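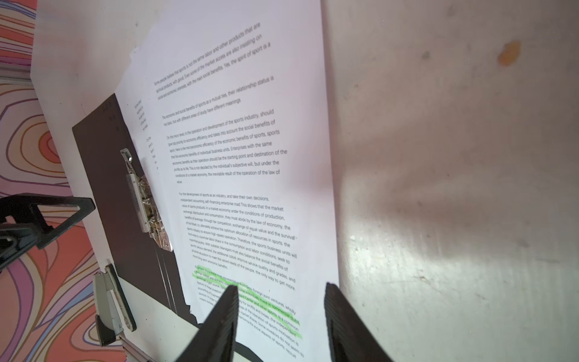
4. Collecting Demonstrations by Remote Control

4.1 Workcell and operator station

All demonstrations were recorded in the Filtley cell, a white table inside a frame of aluminum extrusion, with two arms fixed to the front rail. Each arm carries a parallel gripper and a small camera at the wrist. A further camera is fixed to the cell and covers both arms and most of the table. The operator sits at a separate station and moves a pair of leader arms with the same joint layout as the followers. Joint angles read from the leaders are sent to the followers as position targets, after a low-pass filter and a limit on joint speed. The station software, Trerivley, logs the targets, the measured joint angles and all camera streams against a single clock.

We also tried guiding the arms directly by hand. This gave smooth paths for single-arm motions, but the operator's hands blocked the wrist views, and moving both arms at once required two people. Hand guiding was kept only for setting the rest poses at the start of each session.

4.2 Task set

The Morkus task set consists of desk work with paper and stationery. It has 13 tasks, ranging from moving a single rigid object to handling a sheet with both grippers. Most of the difficulty comes from the paper. A printed sheet lying flat has almost no edge to grasp, and it slides when a fingertip presses on it at a shallow angle. Operators dealt with this in different ways. One held the sheet down with the left gripper and worked with the right; another pushed the sheet past the edge of the object under it and then closed on the free edge. We did not prescribe a method, and both kinds of motion are present in the data.

Object positions were changed by hand between episodes. Text sheets with marked lines were used in several tasks, as the highlighter strokes give the operator a clear target in the wrist view even when the print itself is hard to read.

Figure 2. Wrist view of desk objects: a blue A4 board with a printed label, a text sheet with lines marked in green, and a stapler on its side near the table edge. The fingers of the recording arm enter from below.
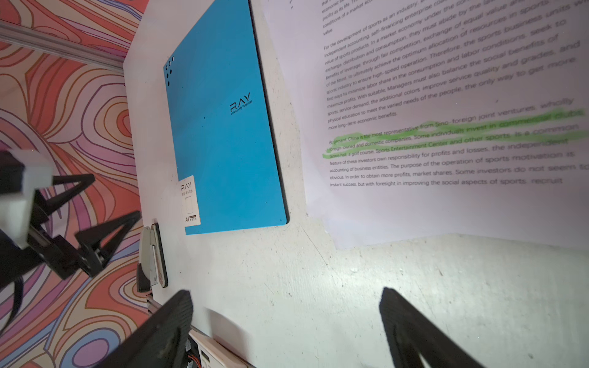 4.3 Recording procedure

An episode starts when both followers have reached their rest poses and the operator presses the left pedal. The right pedal ends the episode and the operator labels it as a success, a failure or a discard. Discards were used when the fault lay with the equipment, such as a dropped video stream. Failures were kept. A short recovery within an episode, for example a second attempt at a grasp, did not change its label if the goal was reached.

The complete set contains over 300 episodes from four operators. Each operator practiced on the block-moving task before recording, and practice runs are not included in the data.

Clipboard tasks took the most practice. The board has to be kept steady while a sheet is lined up with it, and the other arm must stay clear of the clip. When the board is raised from the table, paper close to the wrist camera can fill a large part of the view, so the operator has to rely on the fixed camera for depth.

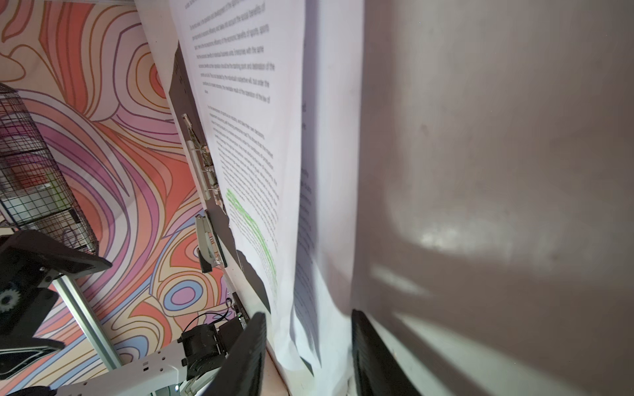
Delay was a second source of error. Operators reported that they slowed down near contact and waited for the video to catch up, and the logs show the same pattern as short pauses before the gripper closes. We left these pauses in the raw data. For training, segments in which neither arm moved were shortened, except where a gripper was changing its opening.

The leader grippers give no force feedback. Contact had to be judged from the bending of the sheet, from shadows under the fingertips and from the lag between commanded and measured finger position. The Koubek baseline takes this lag as an additional input, and its effect is examined in Section 5.
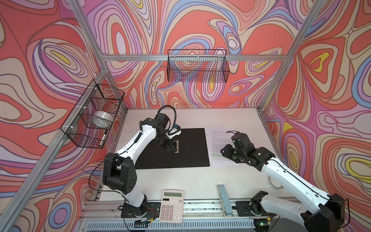

Arm-to-arm collisions were prevented in software by a keep-out margin between the wrists. The margin was set small enough for both grippers to reach the same sheet, and an episode was stopped when it was crossed. Stopped episodes were labeled as failures and carry an extra flag, so that they can be left out when only complete motions are wanted.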